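What we learned from collecting grasp data in real homes

30 May 2025

I have been putting off writing this up because the result is smaller than I wanted it to be. It is still a result, and a few people have asked what happened to the home data, so here are my notes.

The question was simple. If you train a grasping policy on demonstrations recorded with a hand-held gripper, does it matter more how many demonstrations you have, or how many different places they come from? Other groups have looked at this and mostly come down on the side of places. I wanted to know if that held for the kind of task I care about, picking one small item off a surface that already has other things on it.

We had two sets. The first was recorded in the lab on the two benches we always use. It has 472 demonstrations, all of them by me or Harpreet Landry, and it is very clean. The second was recorded in 7 homes and has 389 demonstrations. Miroslava Michalík ran that side and did most of the recording. The two sets use the same gripper design, the same finger pads and the same recording settings. I call them Porton (lab) and Flernon (homes), which are just the names of the folders they ended up in.

The lab set went quickly. We would lay out a set of objects, record a pick, shuffle things a little, and record again. The homes took much longer per demonstration. There was the setup, the calibration sweep at the start of each session, and the rule that we use whatever surface the household uses and leave whatever is on it. Miroslava wrote that rule and I argued against it at first. I thought we should at least clear the surface and put down the same objects everywhere so we could compare. She said that if we did that we would end up with the lab set again with different wallpaper. She was right.

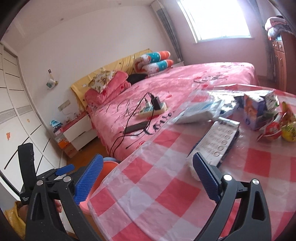 Shiny surfaces turned out to be the biggest difference between the two sets. The lab benches are matte gray. Plenty of homes have a plastic cover over the tablecloth, and the plastic wrinkles and throws back light from the window in long streaks. Our pose tracking had never had to deal with that. In the first two homes we lost tracking partway through so many demonstrations that I thought something was broken in the tool. The real trouble was the feature matcher, which was latching onto reflections that moved when the camera moved. We fixed most of it by masking out saturated pixels before matching. It is a dull fix and I wish we had tried it on day one.

Packaging was the second difference. Our lab objects are mostly rigid: blocks, cups, a tape dispenser. On a kitchen table or beside a bed you get soft wrapped packs, blister packs, cartons and candy. A soft pack changes shape as the fingers close, and the person holding the gripper corrects for that without thinking about it. You can see the correction in the width signal as a short pause followed by a second squeeze. It hardly ever shows up in Porton. In Flernon it is common enough that the policy learns it.

For the test we used a kitchen table in a home that was in neither set. Same arm, same gripper fingers, same starting positions for every policy. We trained three seeds for each set and a third group on the two sets combined. I did not run the trials myself, which I think was a good idea. Harpreet ran them without knowing which checkpoint was loaded.

The homes policy beat the lab policy on all 3 seeds, even though it had fewer demonstrations to learn from. The gap was large on soft items and small on rigid ones. On a plain mug there was not much in it. On anything in a wrapper the lab policy tended to close once, slip, and then carry on lifting as if it had the object.

The combined set is where I was let down. I expected it to be clearly the best and it was about level with homes alone. On one seed it was a little worse. My guess is that the lab data pulls the policy toward the single confident squeeze, and there is enough of it to outweigh the two-stage version. We tried sampling the two sets evenly during training and that helped a bit, but I would not make a claim from it.

Some limits. It was one test home. One arm. One task. The people who recorded the two sets were mostly different people, so part of what I am calling a difference in places could be a difference in hands. Miroslava is more patient with the gripper than I am. To separate the two, she would need to record a set on the lab benches, and I would need to go out and record in homes. We have planned that for August.

We also switched the labeling tool halfway through, from Gosselin to a script I wrote over a weekend. I rechecked the start and end times on the early sessions and found a handful that were off by a few frames. I fixed them and retrained one seed, and the result did not change.

The config files and the masking code are in the Skonalwood repo under "home_grasp". The recordings are not public. They show the insides of people's homes, and the households agreed to research use by our group only. If you want to try the masking step on your own data, start with the saturation threshold in the config and lower it until the streaks are covered. Ours ended up lower than I expected, and it needed changing again for the home with the glass table.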